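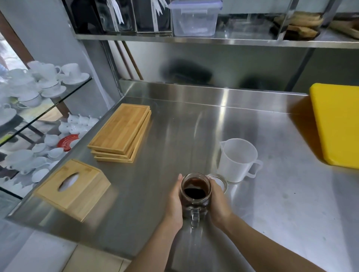 Re: [카페셀] 토출량이 자꾸 줄어요 (Tosard 팔 + Jonier 펌프)

안녕하세요, Hyun 매장 셀 보고 있는 사람입니다. 질문 올라온 거 보고 너무 반가워서 바로 답장 씁니다. 저희도 지난 2월에 똑같은 증상으로 한참 헤맸거든요! 길어질 것 같으니 커피 한 잔 뽑아 놓고 읽어 주세요 (셀이 살아 있다면요).

> 안녕하세요. 가입만 해 두고 눈팅만 하다가 처음 글 올립니다.
> 매장 한쪽에 Tosard 팔 한 대 놓고 콜드브루 원액을 컵에 따라 주는
> 셀을 운영하고 있습니다. 펌프는 Jonier, 그리퍼는 Steseo 제품이고요.
> 오픈 직후에는 양이 잘 맞는데 오후로 갈수록 조금씩 덜 나옵니다.
> 에러는 하나도 안 뜨고, 로그에는 매번 정상 토출로 찍혀 있어요.
> 펌프 튜브는 새 걸로 갈았는데 하루 이틀 괜찮다가 다시 그럽니다.
> 보정값을 올려서 맞추면 다음 날 아침엔 또 컵이 넘칩니다.
> 혹시 비슷한 경우 겪어 보신 분 계실까요? 세척은 매뉴얼대로
> 마감 때 한 번 돌립니다. 노즐은 눈으로 보기엔 깨끗합니다.

먼저 보정값부터요. 제발 올리지 마세요, 일단 원래대로 돌려놓으세요! 저희도 처음엔 그걸로 버텼어요. 저희 셀 초기값이 257이었는데 오후마다 조금 올리고 아침마다 내리고, 그걸 사람이 하고 있으니 자동화가 무슨 소용인가 싶더라고요. 게다가 담당이 바뀌는 날엔 누가 올려놨는지 내려놨는지 몰라서 첫 손님 컵이 넘치고요. 지금은 257로 고정해 놓고 아무도 못 건드리게 설정 화면에 암호를 걸어 놨습니다. 숫자가 안 움직여야 기계가 움직인 게 보여요.

그다음에 저희가 한 게 맨 위에 붙인 사진 작업입니다. 손잡이 달린 유리 병에 원액을 받아서 뚜껑 열고, 두 손으로 양옆을 감싸 쥐고 천천히 기울여 보는 거예요. 별거 아닌데 저는 이 방법을 제일 믿습니다. 사진에서 액 위쪽 유리 안쪽에 얇은 갈색 막이 보이시죠? 저는 그 막을 봅니다. 막이 금방 흘러내리면 저는 그냥 넘어가고, 한참 붙어 있으면 그날은 라인을 풀어요. 한 번 기울여 놓고 5초 세어 보고 판단합니다. 과학적인 근거를 대라고 하시면 할 말 없어요, 그냥 우리 매장 원액으로 몇 주 해 보고 정한 기준입니다. 원두랑 농도가 다르면 다르게 나올 테니 멀쩡한 날에 먼저 한번 해 보시고 눈에 익혀 두세요.

병은 꼭 투명한 유리로 하시고요. 처음엔 희끄무레한 반투명 계량 피처에 받았는데 그건 양은 보여도 벽에 뭐가 붙는지가 잘 안 보여요. 피처는 양 잴 때 쓰고 상태는 유리 병으로 보고, 이렇게 나눠서 씁니다.

받는 순서는 이렇게 합니다.

셀을 수동 모드로 돌리고 팔을 대기 위치로 보냅니다. 문 열림 신호가 들어왔는지 패널에서 확인하고 손 넣으세요. 저희 셀은 문 스위치가 한 번 말썽을 부린 적이 있어서 저는 비상정지까지 누르고 들어갑니다. 펌프 쪽은 따로 전원이 들어가게 배선돼 있어서 수동 토출은 그대로 돼요 (그쪽 셀도 그런지는 도면 보셔야 해요, 설치 업체마다 다르게 해 놓더라고요).

노즐 밑에 병을 대고 수동 토출 버튼을 누릅니다. 한 번에 최대 300ml까지만 받으세요. 더 받으면 기울일 때 흘립니다, 제가 해 봤어요. 바닥 닦는 데 더 오래 걸렸습니다.

첫 토출분은 버리고 다시 받습니다. 노즐 끝에 고여 있던 게 섞이면 괜히 탁해 보여서 헷갈려요.

병은 셀 안에서 보지 말고 작업대로 들고 나와서 보세요. 셀 안 조명은 너무 하얘서 막이 날아가 버립니다. 저희는 스테인리스 작업대에서 창문 쪽 빛으로 봐요.

자, 그래서 범인이 뭐였냐면요, 저희는 체크밸브였습니다. 펌프 나가자마자 있는 그 쪼그만 거요. 튜브는 갈면서 밸브는 그대로 다시 끼웠던 거죠. 안쪽 시트에 커피 기름이 얇게 앉아서 밸브가 완전히 안 닫히고, 쉬는 동안 라인에 있던 원액이 조금씩 뒤로 빠지고 있었어요. 그러면 다음 주문 때 펌프가 빈 구간부터 채우느라 컵에는 덜 나가고, 펌프 입장에서는 돌 만큼 돌았으니까 로그에는 정상으로 찍힙니다. 아침에 괜찮은 것도 말이 되는 게, 마감 세척 때 따뜻한 물이 지나가면서 기름이 좀 풀리거든요. 튜브 갈고 하루 이틀 괜찮으셨다는 부분도 저희랑 판박이예요. 갈면서 라인을 한 번 헹구셨을 것 같은데, 맞나요?

확인은 간단해요. 한가한 시간에 라인을 꽉 채워 놓고 펌프를 세운 다음, 투명 튜브에 유성펜으로 액이 올라온 자리를 표시해 두세요. 잠깐 다른 일 하다 와서 봤을 때 액이 표시 밑으로 내려가 있으면 밸브를 의심하시면 됩니다. 안 내려가 있으면 제 얘기는 다 잊으시고 흡입 쪽 공기 새는 데를 찾아보세요. 원액통 뚜껑 쪽 피팅이 헐거운 집도 있다고 들었어요.

밸브 분해할 때 주의하실 점! 스프링이 튑니다. 저는 쟁반 위에서 해요. 그리고 방향 화살표를 꼭 사진으로 찍어 두고 푸세요. 거꾸로 끼우면 펌프가 헛돌면서 소리가 아주 무섭게 납니다. 시트는 부드러운 솔에 세정제 묻혀서 닦고, 수세미는 절대 안 돼요. 긁히면 그 뒤로는 닦아도 닦아도 샙니다. 저희는 그렇게 하나 버리고 나서 여분을 2개 사 놨어요. 하나는 끼워 쓰고 하나는 담가 놓고 번갈아 돌리니까 마감 시간이 많이 줄었습니다.

아, 그리퍼 얘기도 잠깐 할게요. Steseo 쓰신다고 해서요. 양이 줄어 보이는데 펌프는 멀쩡한 경우도 있긴 있어요. 손가락 패드가 닳으면 컵이 살짝 기울어서 잡히는데, 그 상태로 노즐 밑에 가면 액이 컵 벽을 타고 내려가면서 일부가 밖으로 샙니다. 물받이에 평소보다 많이 고여 있으면 이쪽이에요. 패드 표면을 손톱으로 눌러 보시고 딱딱하면 갈 때가 된 겁니다. 갈고 나면 컵 잡는 위치는 다시 티칭하셔야 해요. 저는 귀찮아서 그냥 썼다가 컵을 몇 개 찌그러뜨렸습니다...

Tosard 팔 쪽은 이 증상이랑 상관없을 것 같아요. 원점이 틀어졌으면 양보다 위치가 먼저 이상해졌을 테니까요. 그래도 밸브 작업하느라 팔을 손으로 밀어 옮기셨으면 자동 전환 전에 저속으로 한 바퀴 돌려 보세요. 튜브가 팔꿈치 쪽에 걸려 있는 걸 그때 발견한 적이 있어요.

저희가 지금 마감 때 하는 건 밸브 바꿔 끼우기, 라인 세척, 그리고 아침에 유리 병으로 한 번 받아 보기, 이 정도입니다. 병은 쓰고 나서 바로 씻으세요. 놔두면 갈색 막이 말라붙어서 다음 날 볼 때 어제 건지 오늘 건지 구분이 안 돼요. 병 뚜껑도 옆에 두고 깜빡하기 쉬운데 같이 씻으시고요.

2021년 4월 현재 저희가 쓰는 점검표가 있는데 손글씨라 좀 창피하네요. 필요하시면 옮겨 적어서 목록에 올릴게요. 그리고 튜브 표시 테스트 해 보시면 결과 좀 꼭 알려 주세요, 너무 궁금합니다! 펌프 모델명 뒤에 붙은 글자도 같이 적어 주시면 저희 밸브랑 같은 규격인지 봐 드릴 수 있어요.

혹시 다른 분들 중에 체크밸브를 노즐 쪽으로 옮겨 다신 분 계세요? 그러면 뒤로 빠질 구간 자체가 짧아질 것 같은데, 팔 끝에 무게가 늘어나는 게 걸려서 아직 못 해 보고 있습니다.

Hyun 매장 셀 담당 드림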